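Can a machine tidy up yet? A project report on picking household objects from a bin

Final report, second-year project module
9 October 2019

1. What we set out to do

Our group was given a broad question: how close are machines to doing the small chores that people do at home and in shops without thinking? We looked at vacuuming, folding, shelf stocking and washing up before settling on one job that is part of nearly all of them, which is taking one thing out of a container of mixed things. Emptying a toy box is this job. So is unpacking a delivery crate in a shop, or sorting out the drawer where everything ends up.

Industrial robots have moved parts from one place to another for decades, but usually the part is always the same and lies where the machine expects it. A household bin has neither property. We wanted to measure how much that matters.

The project was called Gurell in our course paperwork and the name has stuck, so we use it in the rest of this report.

2. How the trials were run

A trial starts with a bin containing a few loose objects. The arm is given one attempt to pick up an object, lift it clear of the rim and hold it there until the operator records the result. If it lifts something and keeps hold of it, the attempt is a success. If it closes on air, drops the object or pushes it into a wall, it is a failure. Lifting two objects together also counts as a failure, as a person who asked for the hairbrush would not want the bottle as well.

We planned 549 attempts. One was thrown out when the recording stopped before the result had been entered, so everything below is based on 548.

Objects were chosen from things people have at home, with a mixture of shapes and surfaces. We left out glass and anything sharp. Between attempts the objects were put back by hand and moved about, and no attempt was made to lay them out neatly or to make them easy. The person resetting the bin did not know which object the software would go for next.

The software has two parts. The first, which we called Min, looks at the camera picture and suggests places where the fingers could close. The second, Hernach, plans a path to the chosen place and refuses it if any part of the arm would touch the bin. Both were written for this project on top of the library code we were given at the start of the year.

3. What went well

Small solid blocks were the easiest objects by a clear margin. They have flat parallel sides, they do not change shape, and it makes little difference which pair of sides the fingers take. Most of the failures with blocks happened when the block was right against a wall and there was no room for a finger to go down beside it.

Bottles lying on their side were also better than we expected. The fingers do not have to be exactly centred, as a round body tends to roll into place as they close. Near the cap end this stopped working and the bottle often turned out of the grip.

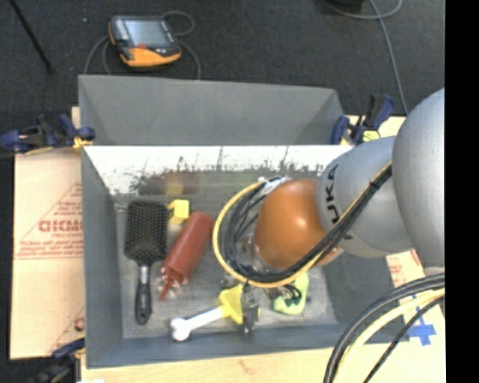 Long objects gave more trouble. A brush or a long toy can be gripped almost anywhere along its length, and Min would often choose the end nearest the arm. The grip itself was good, but the far end then hung down and caught on the rim on the way up. A person picking up a hairbrush takes it by the handle and tilts it without looking. Our system had no idea that one end was heavier than the other. Late in the project we added a simple rule that favours the middle of a long shape. It helped with straight objects and made almost no difference with those that are wide at one end.

4. What went badly

The most common cause of failure was objects lying close together. When two things touched, Min sometimes treated them as one and placed a finger on each. We tried to correct this by asking for a gap in the depth reading between objects, but shallow objects next to tall ones were still missed.

Reflections were the second cause. A worn, slightly shiny bin floor can show a faint coloured copy of whatever is standing near it, and in the early weeks the arm would now and then reach for one of these. We first thought there was a fault in the calibration and spent six days on it — the calibration was fine. Giving the depth reading more weight than the colour reading removed most of these cases.

The third cause was the bin itself. With the objects in the corners, Hernach refused a large share of the paths, and it was right to do so. The wrist and its cables need space that a human hand does not. A shallower bin would have improved our figures, but people do not buy storage boxes to suit robots, so we kept the walls as they were.

5. Speed

We did not try to make the arm fast. It was run at reduced speed throughout for safety, and much of each attempt was spent on planning. Even allowing for that, a person can empty the bin before the arm has settled on its first object. For a shop this might be acceptable if the work could be done overnight. At home the comparison is less kind, because somebody would have to be there to deal with the failures.

6. Is it ready for the chore?

For blocks and similar shapes in the open part of the bin, we would say nearly. For a real mixture we would say no. A robot that puts away most of the toys and jams on a brush still needs a person in the room, and that person could have done the job.

A comparison with our planning document, Fidaseo, shows how far our own view moved. In it we wrote that recognising objects would be the hard part. We ended up hardly naming the objects at all. The hard part was knowing how a thing would behave once it was held: where its weight is, whether it will turn, and what its other end will hit.

7. Further work

The first 400 attempts were made before the rule for long objects was added and the rest after it, so the two sets should not be added together when looking at long shapes. Anyone continuing the project should repeat the long-object trials from the start with one version of the software.

We would also like to see a second try allowed after a failure. Many failed attempts left the object in an easier position than before, and our scoring gave no credit for that. The code will stay available to next year's group until December, along with the trial log and the notes on calibration.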